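Right, gripper thread, as a few of you asked how the Clevidora build is coming along. Kettle's on, so this might ramble a bit.

Mark 2 of the handheld is finally together! Mark 1 lived at the shared workshop in Cullow and spent most of its life in bits on my bench, mainly down to me putting the linkage plates on backwards (twice).

The body is printed, and so are the fingers. My poor old Kestden printer took 7 hours over the body alone and sulked at the end of it. There's a lovely ribbed finish though – I was going to sand it smooth and now I'm glad I didn't bother.

Pads are blue this time. They're softer than the last lot, which were so stiff they left dents in a plum.

Wiring took me all of May. I'd bought a Morikawa servo secondhand and the lead was 100 mm too short, so there was a lot of swearing and a lot of heat shrink.

I've moved everything home for the fruit tests, as the workshop shuts at six and I get most done late in the evening. The spare bed is a much better height than the kitchen table – my back is very grateful.

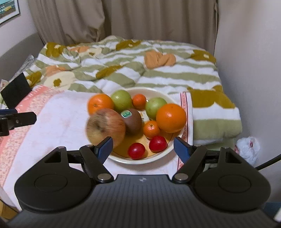
Oranges next to tiny mandarins is the bit I care about most, as I want the same pads to cope with both without me fiddling with the spacing every time.

Next job is shorter pivot pins, then I'll put the files up for anyone who fancies building one. Give me a couple of weeks!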